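4.3 Comparing two grippers in the kitchen world

Before you bolt anything expensive to a real arm, try it in the simulator. The simulated counter never sends an invoice. This section takes you through a side-by-side run of the Altis two-finger gripper and the Machala suction cup, using the kitchen world that ships with Satdale.

You will need Satdale installed and licensed (Section 2), both gripper packages unzipped into the tools folder, and 45 minutes in which your computer is not expected to do anything else.

1. Start Satdale and choose File > Open World > Kitchen.

2. In the Arm panel, pick the white six-joint arm. Leave the tool slot set to None.

Note: Setting the tool first and the arm second also works, except that the tool will be mounted backward. We have received letters.

3. Press Reset World. The small items go back to their starting places on the counter.

4. Drag the view until you have both the wrist and the counter in sight. The colored dots on the wrist cap, one red and one blue, are handy for keeping track of which way it is turned. 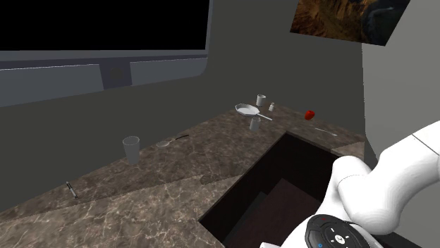 Figure 4-2. Kitchen world, view set for step 4.

5. Set the tool slot to Altis 2F. Open the Task panel and add the apple, the white mug and the frying pan as targets, in that order. Start with the apple. It is the most forgiving thing on the counter and you will want the encouragement.

6. Set Attempts to 10 per target and Step Limit to 600. Press Run.

7. When the run ends, save the log under a name you will still understand in a week. "test2_final_new" is a popular choice and a bad one.

8. Press Reset World again, change the tool slot to Machala, and repeat steps 5 through 7 with the same settings.

CAUTION: Do not skip the reset. The second gripper will inherit whatever mess the first one left, and your comparison will measure bad luck.

CAUTION: The rectangular opening in the countertop is a real hole as far as the physics is concerned. Anything released over it goes in. Satdale scores this as a drop, however gracefully it was done.

9. Open both logs in the Compare window. Look at the Slip column before the Success column. A gripper that holds the pan by the last bit of its handle still gets full marks for Success.

Note: Thin items such as the pen and the spoon are left out of this test on purpose. Set them as targets once both grippers manage the first three, and lower the approach speed first.

If the log stops at line 1,349 with no error message, the free disk space check has failed. Clear some room and run again. A proper message is planned for the next release, as it was for this one.

To use a Homov controller profile in place of the default, go to Section 4.4.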